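Getting marks off a white tabletop (and keeping them off!)

I bought my white table in May, second-hand, from a lady over in Jonham, and within a week it had a coffee ring, a turmeric thumbprint and a streak of blue ballpoint. So I've had plenty of practice, and this is what I do now.

Coffee and tea come up with a drop of dish soap on a warm, damp cloth. Leave the cloth sitting on the ring for 5 minutes while you do something else, then wipe. If there's still a shadow, make a paste of baking soda and water and rub it in small circles with your fingertips. Please don't use the green side of the sponge – I did that once and I can still find the dull patch when the sun comes in.
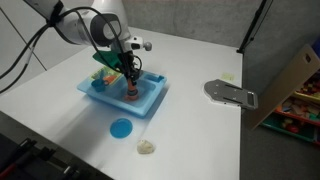 White tabletop, black cables hanging in loose curves.

Turmeric is the stubborn one. Soap first, then lemon juice, then patience (mine faded over a couple of sunny afternoons by the window). Ballpoint needs a cotton ball with a little rubbing alcohol. Try it on the underside first and dab, don't scrub, or you'll have a pale blue cloud where there used to be a line.

For everyday crumbs and dust I keep a microfiber cloth in the drawer, washed without fabric softener. My neighbor Mwende Ogola swears by old flannel pajamas cut into squares, and I have to say hers are softer than mine!

Next up is the grout behind the stove. Wish me luck.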